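Water shutoff and meter replacement on Garcia Street

Replacement of the old water meters moves to Garcia Street in September. The work covers both sides of the street from the Jaltent bridge to the Plurari bakery, 400 addresses in all. The contractor is Lostico, the same firm that did the north side in the spring.

Each address will get a card on the door with a two-hour window. Water will be off for 20 minutes in most houses. Buildings with a shared riser should plan on longer, and the card will say so. Work starts at 8 a.m. and the last visits of the day begin at 4 p.m.

An adult needs to be home if the meter is indoors. Please clear a path to it and leave 12 inches open on each side of the pipe. If the meter is in a pit by the sidewalk, you do not have to be there, but cars should be kept off the lid.

After the crew leaves, run the cold tap in the bathtub until the water is clear. It may look cloudy or brown at first. Hold off on laundry until then, and take the screens off the faucets if the flow seems weak.
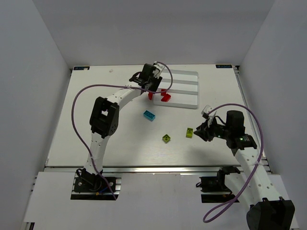 The new meters are read by radio, so the yearly visit from the reader ends. Bills will still come every 6 months. The first one after the change will show two lines, one for the old meter and one for the new. Keep the slip the installer gives you, as it has the closing number of the old meter on it.

To change your window, call the water office before noon on the day before your visit. The number is on the card.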